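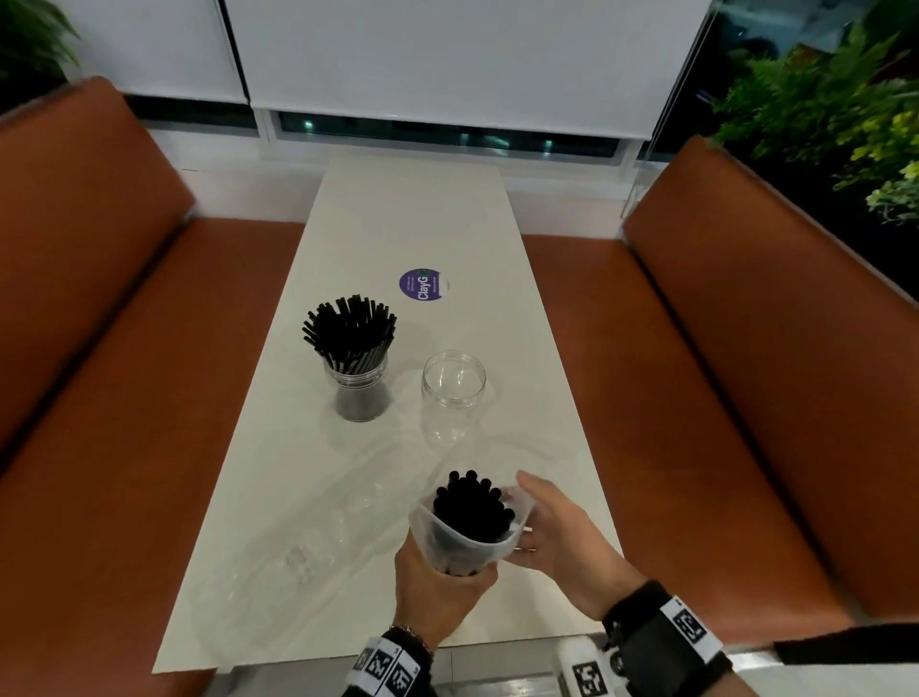 Unit 3: Recording a refill task by hand

Courses > Robot Learning Lab > Handouts > Unit 3

Pejman Moradi | November | 2 comments | 5 shares

In this unit you show the task with your own hands and no robot. The head camera records the view, and the printed markers on the wrist straps let the software work out where each wrist is. Straps go on both arms, pattern facing out. If a sleeve slides over a marker, stop and start the take again.

The task is straw refill at a restaurant booth. Straws stand upright in a frosted cup, and clear jars wait on the table. One hand supports the cup from below while the other steadies the side near the rim. Tilt it a little toward you so the camera gets the ends of the straws.

Two things give trouble in processing. Clear plastic, both jars and bags, is hard to pick out on a pale tabletop. Straws also hide each other, so label the bundle as one object.

Each group records 30 takes. Save them in the Usalik folder before you run the Joltard script, which resamples every take to 400 steps. Takes longer than 600 steps are rejected.

Reading for next time: Bahrami's notes on remote control, sections 1 and 2. Bring your wrist straps.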